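Bench & Shelf > Reviews > Workshop Supplies > Fasteners and Ties

Reviews Guides Storage Electrical Forum Contact

Matos Releasable Cable Tie Kit: Review

By Vasco Pacheco

The Matos kit is a mixed set of releasable nylon cable ties, sold in a flat plastic case with a hinged lid. It holds 200 ties in several colors, all the same width, in short, medium and long. The kit went on sale in October and I have been working through mine at the bench, under two desks and in the garage.

A releasable tie differs from an ordinary one in the head. The pawl that engages the teeth has a small tab molded onto it, and pressing the tab lifts the pawl so the tail can be backed out. Everything that matters about such a tie comes down to the tab and the teeth. If the tab is too stiff, you reach for the cutters and the tie might as well have been the ordinary kind. If it is too soft, the tie lets go when a bundle gets knocked.

The head

The Matos head is low and slightly rounded. The tab stands a little above the body and can be found with a fingertip, even at the back of a desk. It needs a firm press. With dry hands I could release a medium tie one-handed, provided the head was facing me. Wearing light work gloves I could not, and had to use the tip of a small screwdriver.

The pawl engages cleanly. There is an audible click on each tooth and no dead travel between the last click and the point where the tie holds. I pulled each length by hand as hard as I could around a broom handle, and none of them slipped. I then loaded the long size with a bucket of wet sand hung from a rafter and left it over the weekend. The tie had stretched slightly by Monday and the teeth nearest the head were shiny, but it had not moved through the pawl and it released normally afterward.

Repeated use is harder on them. I opened and closed one tie 50 times at the same position. The hold was still good at the end, though the click had gone dull. A second tie, treated the same way, began to skip a tooth under a sharp tug. Using a fresh section of the tail brought the grip back. For bundles that get opened often, I would leave enough tail to move the closure along a little each time.

The strap

The strap is thin, with a matte outer face and rounded edges. The edges are the best part of the kit. Cheap ties often have a sharp flash line left from the mold, and it marks soft cable jackets. I found flash on only a few of the Matos ties, all from the same bag, and it rubbed off with a thumbnail.

Flexibility is good at room temperature. In the garage, on a cold morning before 8, the long ties were noticeably stiffer and wanted to spring open before the tail was in the head. None cracked. The white ones seemed more brittle than the colored ones in the cold, which may be down to age or storage before I bought them.

Color holds up indoors. There is no mention of UV resistance on the case, and the leaflet says indoor use only. Take it at its word. A black tie is not automatically a weatherproof tie, and the black ones in this kit carry no rating that would suggest otherwise.

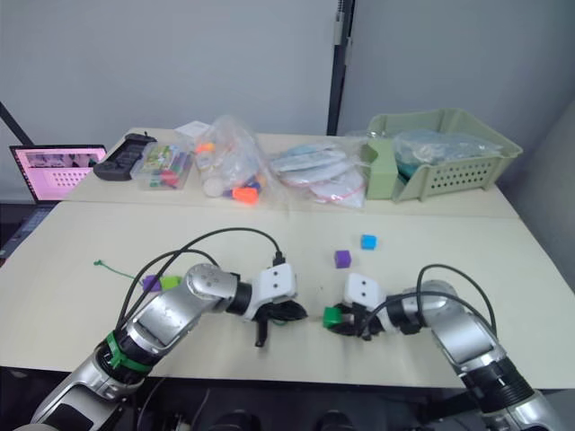 Kwaku Aryee: The UV point deserves more than a paragraph. I put the previous version of these on a trellis and along a fence for a string of lights, and by the end of the summer they snapped when I touched them. The green ones went chalky first. I switched to a plain weather-rated tie outdoors and keep the Matos ones for the desk, where they have been fine. Also worth checking the tail length before buying. The old short size would barely go around a garden hose.

The short size is unchanged in that respect. It will close around a thick extension cord, or a pair of monitor leads, and not much beyond that. The medium covers most of what is found behind a desk. The long goes around a coiled air hose with some tail to spare.

Working with them

My usual test is a desk with too much plugged in. I stripped the old ties from mine and redid the run from the power strip to the monitor, the printer and a pair of speakers. The releasable head pays for itself here. With ordinary ties the first attempt at a layout is the one you live with, or you waste a handful getting it right. I opened and moved nearly every tie at least once, and threw none away.

Two habits help. Close the tie loosely until the whole run is placed, then go back and snug each one. And turn all the heads the same way, outward, so the tabs can be reached later. I forgot the second on the printer lead and had to cut that tie after all.

Do not over-tighten on data cables. A tie pulled hard enough to dent the jacket is too tight, and the fine pitch of the teeth makes it easy to add one click more than needed. The bundle should be able to slide a little inside the loop. For network cable I still prefer a hook-and-loop wrap, which spreads the pressure over a wider band.

The tails are a nuisance. A releasable tie is meant to be left untrimmed, so every closure has a length of strap sticking out of it. On a run behind a cabinet this does not matter. On anything visible it looks untidy, and tails at shin height catch on trousers. I tucked the longer ones back under the bundle. Trimming is possible, with flush cutters, if you accept that the tie will not be going around anything larger again.

Colors

Color coding is the reason many people will pick this kit over a bag of black ones. The shades are distinct in daylight. Under a warm bulb the orange and the red are close enough that I mixed them up. Green is bright and easy to find against a pale worktop, and was the color I ran out of first.

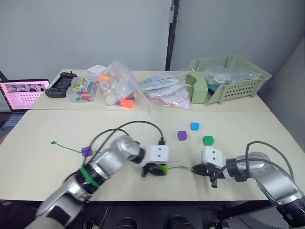

A thin green tie at the worktop, level with a small green cube.

A color scheme is only useful if it is written down somewhere. I taped a card inside the lid of the case: green for power, blue for data, white for audio. Spare colors went to the garage, where they mark which extension cords are the heavy-duty ones.

The case

The case is the weak part. The compartments are sized well and the ties lie flat in them, but the dividers stop short of the lid. Tip the case on its side and the short ties slide over into the medium section. After one trip in a tool bag mine needed sorting. The latch is a single molded tongue and has already started to whiten at the bend. I expect it to fail well before the ties are used up.

Compared with others

I had two other kits on hand. The Keklow set is cheaper and uses a taller head with a lever in place of a tab. The lever is easier to work in gloves and the kit is the better choice for a cold garage. It also sticks out more and can be released by accident when a bundle is dragged past a table leg. The strap is thicker and less pleasant on thin cables.

The Ziltuditz ties are the strongest of the three, with a metal tongue in the head, and they cost accordingly. They come in black and natural only. For holding up a heavy hose I would take these. For sorting out a desk they are more than the job needs.

Lurdes Rocha, who lent me the Ziltuditz ties, uses the Matos kit for labeling plant trays in her greenhouse and reports that the short size is fine for the purpose as long as the trays stay under shade. I have not tested that.

Verdict

Good: clean edges, positive click, reliable hold, tab usable without tools in bare hands. Colors distinct in daylight.

Bad: poor case, no gloved release, long tails, indoor use only.

I would buy the ties again, preferably as a refill pack, which the shop in Zoltonstead lists by color but rarely has in stock. Mine now live in an old fishing tackle box with taller dividers. The original case holds drill bits, lying flat, with a rubber band around it.

This site uses cookies to remember your preferences. By continuing to browse you accept our use of cookies. Accept Settings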